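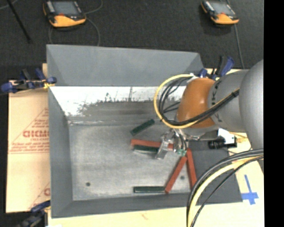
A robot arm reaches into an open metal bin.

The Pill You Take When You Feel Fine

In the Ovau valley, a trial called Wetine set out to make TB prevention short enough to finish. The early results have people in the field talking.

The first tablets of the morning get swallowed at half past six, on a bench outside the clinic at Kobzar, with tea so sweet it makes your teeth hum. The bus to the cannery leaves at seven. Anyone who misses it loses a day's pay, so the clinic opens its side door early and the nurse on duty brings the cups out on a tray.

I had gone to Kobzar expecting to write about a drug. I came home with half a notebook on bus schedules, and I'm still excited about all of it.

Most people who breathe in tuberculosis bacteria never get sick from them. The immune system walls the germs off, and they can sit in the body for years, or for a whole lifetime, without causing a cough. Doctors call this latent infection, or more often now just TB infection. The person feels fine and can't pass it on. But in a minority of people the germs wake up, and then you have the disease: fevers, night sweats, weight loss, and a cough that spreads it to whoever shares the kitchen.

Preventive treatment goes after the sleeping germs before that happens, and it has been around for decades. It works well for people who take it all the way through. The old standard was isoniazid every day for months on end, and if you've ever abandoned a ten-day course of antibiotics on day seven, you can guess how that tends to go. Shorter courses have been a huge step forward, and more countries are using them every year. Researchers would still like something shorter and simpler, with fewer pills in the packet.

Wetine is one attempt. It enrolled 1,183 adults and teenagers in the Ovau valley, all of them living with someone who had recently been diagnosed with TB. Half were assigned to a daily course of isoniazid. The rest got a combination tablet, known so far by its study name, Gresureo, taken once a week for six weeks.

Once a week, six times! The first time I heard it I asked the study doctor to repeat it, and then I asked whether people forgot, because I would. They do forget, it seems, though much less than the team feared. A weekly pill can be hitched to something else. In the lower valley that's market day. Up by the dam it's the evening the water gets switched over to the vegetable plots, when the whole street is outdoors anyway. One grandmother told me she took hers with the first spoonful of soup at the big family meal, and made her two grandsons hold up their own tablets before anyone else could eat.

What the numbers say

The main question in this first analysis was completion. How many people in each group would take enough of their doses, on time, to count as treated? The weekly group came out clearly ahead. In the daily group, 123 people stopped before the end of the course. In the weekly group the number was a small fraction of that, and several of those who stopped had moved away for farm work.

Side effects were the other thing everyone wanted to see. Drugs of this kind can be hard on the liver, and both groups had blood tests along the way. Raised liver enzymes showed up less often with the weekly tablet. A flu-like reaction showed up more often, usually a few hours after the third or fourth dose: chills, aching legs, a headache, gone by the following evening. Most people who had it carried on. Those who didn't were offered the daily course instead.

Then there is the question you really want answered, and there the trial can't help much yet. Only four people across both groups have developed TB disease during follow-up. That's lovely news for the valley, and a headache for statisticians, who can't compare two treatments on so few cases. Nobody on the team will say that Gresureo prevents TB as well as the longer course does. They will say that it gets finished, that it looks safe enough to keep studying, and that a much bigger trial is the next step. Follow-up of the people already enrolled goes on as well.

I liked how plain they were about this. A completed course of something that doesn't work would be no use to anyone, and the staff brought that up before I did.

The part with the buses

What makes Wetine such fun to write about is how much of it was redesigned by the people taking part. The original plan had participants coming to the main hospital for every weekly dose. It lasted less than a month. The hospital is at the top of the valley, the jobs are at the bottom, and the road between them closes whenever it rains hard.

So the team held an evening meeting in the Kobzar school gym and asked what would be better. They got an earful. People wanted early hours and a side entrance, because walking through the front door of a chest clinic sets neighbors wondering. They wanted a phone number that a human being would pick up. Parents wanted to be seen along with their teenagers, and the teenagers, just as firmly, did not want to be seen along with their parents.

Almost all of it was done. The early opening came first. After that came home doses, with a short phone call in place of the visit, and a paper card with six boxes on it that you tick off and bring back at the end. I was shown a stack of the returned cards. They have soup on them. One has been chewed by something. A good many have notes in the margins ("dizzy, but I also skipped lunch") that went straight into the side effect records, and turned out to be more useful than some of the formal questionnaires.

The stigma is real, and it came up in nearly every conversation I had. TB in the valley is still tied in people's minds to poverty and to bad housing, and a diagnosis in one room can empty the house of visitors for a year. Preventive treatment is an odd thing to explain against that background. You're telling a healthy person that they carry the germ, that they aren't sick, that they aren't contagious, and that they should please take this medicine all the same. The nurses now use a comparison with embers in a stove that has been banked for the night. They tried seeds first. The farmers kept asking what would happen if you watered them.

Who was left out

Every trial draws a line somewhere, and this one drew several. Pregnant women weren't enrolled, and neither were children under twelve. Young children in the same home as someone with TB are at especially high risk, so that gap matters a great deal. A child-friendly version of the tablet, one that dissolves in water, is being worked on. The prototype is said to taste of orange, or at least of something that has met an orange.

People on certain HIV medicines were left out as well, because drugs in the same family as one of the ingredients in Gresureo can lower the levels of other medicines in the blood. A smaller study is planned to look at exactly that. It's badly needed. HIV makes TB far more likely to wake up, and any preventive treatment that can't be given alongside common HIV drugs will miss many of the people who stand to gain the most.

Hormonal birth control raises a similar problem. Women in the weekly group who used it were advised to use a second method during treatment and for a while after, and some decided the hassle wasn't worth it and declined to join. The staff wrote down their reasons, which I wish more trials would do.

Cost is the big unknown. There is no price for Gresureo, since it isn't on sale anywhere. The daily course is cheap by the pill, though it uses up months of refills and clinic time, and a weekly tablet could cost more and still save money overall. Could. An economist attached to the project is working through it now, bus fares included.

If you live with someone who has TB

None of this changes what's available today. If a person in your home has been diagnosed, ask your doctor or local health department about getting tested, even if you feel perfectly well. If the test shows infection and disease has been ruled out, ask which preventive courses are offered where you live. There may be a shorter one than you expect. Mention every medicine you take, birth control included, and ask what side effects should make you call right away. Yellowing skin or eyes, dark urine, and stomach pain that won't go away are on that list.

Back in Kobzar, the last round of weekly doses for the study was handed out in March. The side door still opens early. People on regular TB treatment had started using it too, and the clinic decided to keep the hours, the bench and the tea.

On my final morning a young man in cannery boots came up the path at a run, with the bus already idling at the corner. He wasn't there for a tablet. He had his card, all six boxes ticked, and he wanted to know if he could have it back after they'd copied it -- his mother had asked for it, for the fridge. The nurse made the copy while the driver leaned on the horn.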